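The Last Mile Gets a Little Longer

Every town that lost its mall was promised something wonderful in its place. Pelham got a parcel depot. It occupies the old department store, perfume counter and all, and it is leased to Lillatix, a company that ships other companies' returns back to where they came from.

The rent is good. The landlord, Hirach, will tell you so before you sit down. Industrial space this close to town now goes for more than the shops ever paid, and the tenant doesn't ask for Christmas decorations. What it does ask for is ceiling height, floor strength and four loading docks on a street designed for one bus.

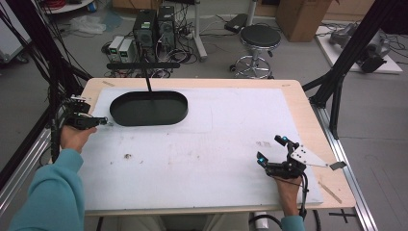 The docks were the sticking point. Planning rules in Pelham still treat a warehouse as a place where things sit. A returns depot is a place where things leave, mostly at 4 a.m., and mostly in reverse gear. Residents of the 1,640 homes behind the site learned the difference in June, with their windows open.

Zoning staff have since offered a new category, "light fulfillment," which sounds like a yoga class. It would cap truck movements overnight and let smaller operators into vacant storefronts downtown. Rana, a rival developer with three such storefronts on its books, is all for it. Hirach is against it, and has discovered a sudden affection for the old rules.
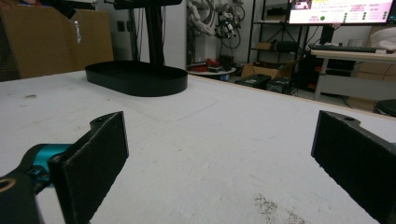

A long white worktable, with a light wooden edge along part of the far side.

Meanwhile the market carries on without waiting for a vote. Brokers who used to sell foot traffic now sell drive times – so many minutes to the highway, so many to the nearest cluster of front porches. The food court is still listed as an amenity. It has one working vending machine, and the drivers say the pretzels are fine.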